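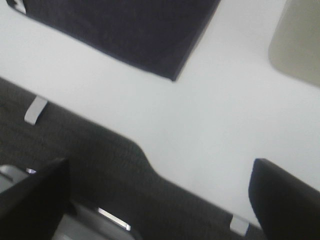
Where do I find my council member's financial disclosure, and what is it supposed to tell me?

Posted by Nadja Kälin, Aug 13, 2020

Hi everyone! I moved to Cliscombe in January and have gone a bit overboard on local government (I watch the council meetings with dinner, my kids think I've lost it). At the last one a member stepped out before the vote on the Alipour Street parking lot sale, and the clerk read something about a "disclosed interest." I'd love to know what that interest was!

I went to the city site and typed "disclosure" in the search box and got 200 results, nearly all of them lead paint notices for landlords. So: is there a form these folks file every year, can a regular resident read it, and do I have to say why I want it? Also, if the form is late, does anything happen? I'm not out to get anybody, I just think it's fascinating that this stuff exists and I want to see one.

Tags: city council, public records, ethics forms

Hermine Rainer

Oh, I love this question! Yes, there is a form, yes, you can read it, and no, you don't have to give a reason. I've been reading these for years and they are way more interesting than they look.

In Cliscombe it's called the Statement of Economic Interests. Council members, the mayor, planning board members and a handful of department heads all file one. Don't bother with the search box. Go to the City Clerk page, then Records, then Filings by Officials, and pick the person's name. If the scan isn't up yet, call the clerk's office and ask for the paper copy. Last time I went in they charged me 20 cents a page and had it ready before I'd found my wallet.

A few things to know before you open one:

The numbers are in ranges. You won't see what a house is worth or what someone earns to the dollar, you'll see a checked box next to a range. People get mad about this, but it's how the form is built.

Part B is where the good stuff lives. It lists property inside city limits other than the person's own home, plus any business they own a share of. If your council member has an interest near that parking lot, I'd look there first.

Spouses count. A lot of what shows up is a husband's or wife's job or company.

Amendments are filed separately! This one got me. I read a form, thought a business had been left out, wrote a slightly snippy email, and then found the amendment on the next page of the list. Always scroll down.

As for stepping out of a vote, the reason has to go in the minutes. Look up the meeting and search for "recused." For the parking lot item the resolution number is 3556, so you can search that too and get everything attached to it, including the staff report. The map in the staff report is great, by the way. It shows every parcel that touches the lot, and you can hold it up against Part B.

Have fun, and come back and tell us what you found!

Vinzenz Egger

they all file late and nothing happens. my cousin was on the planning board in another town and he did his in the parking lot before the meeting

Urs Zürcher

Hermine covered the reading part beautifully, so I'll take the late part, with a small correction for Vinzenz. Something does happen here, it's just slow.

A new member gets 38 days after being sworn in to file the first statement. After that it's once a year. If the date goes by, the clerk sends a letter, and that letter is itself a public record, so you can ask for it. If there's still no form after the letter, the matter goes to the ethics officer, who can set a daily fine. I've seen two of those fines in all my time following this, both small, both paid.

One tip: a form with a late stamp doesn't always mean the person dragged their feet. The clerk sends back forms with a blank section or a missing signature, and the stamp you see is from when the finished one came in. Ask for the first version as well if the dates look odd to you. They keep both.

And Nadja, please do go in person at least once! The clerk's staff know these files inside out and they seem pleased when somebody takes an interest. The counter is on the ground floor, past the water bill window, and it closes for lunch.

Nadja Kälin

Thank you all so much!! Found the minutes using the resolution number. It's a spouse's business two doors from the lot, listed in Part B exactly where Hermine said. Going to the counter tomorrow for the older forms.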